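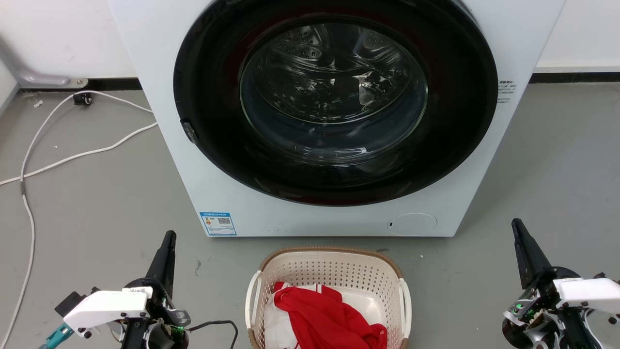

Laundry Room Notes: Front-Loader Maintenance and Sorting
Zhuoran Tang, Facilities

The annual check of the front-loading washers in the Muller and Flinder buildings is complete. Settings and intervals below replace the ones issued last September.

Filter. The drain pump filter is behind the round cover at the lower right of the front panel. Switch the machine off at the wall, put a shallow tray under the cover and open it slowly. Up to a quart of water can come out. Remove lint, coins and hair ties, rinse the filter under the tap and wipe the threads before refitting. Hand-tight is enough. The interval is now six weeks for shared machines. The filter in Flinder 34 had not been opened since installation and the pump has been replaced.

Door seal. Wipe the rubber fold after the last load of the day, including the bottom section where water collects. Leave the door ajar overnight. Do not use undiluted bleach on the seal.

Spin speed. The default for mixed cotton loads is 1000 rpm. Higher settings save little drying time on the line and increase vibration on bare concrete floors. If a machine moves during the spin, check the feet with a level before changing anything else. All four should bear weight, with the lock nuts turned up against the cabinet.

Sorting. Most of the complaints logged over the winter concerned color transfer, usually one new red item washed with whites. Collecting both in the same basket does no harm while everything is dry. Damp items should not be left together, and the two should be separated before loading. Wash new reds alone, cold, for the first few cycles. If a white item has picked up color, keep it out of the dryer and wash it again promptly with an oxygen-based powder, following the care label.

Baskets. Perforated plastic baskets are preferred over solid tubs, as damp fabric gets some airflow through the sides. Empty them the same day. Rinse with warm water and a little dish soap monthly and dry upside down.

Cords and hoses. Keep cables clear of the floor area in front of the door. Inlet hoses in Muller will be replaced next, starting with the ground floor.

Faults go to the facilities desk, extension 532. Give the building, the machine number and any code on the display.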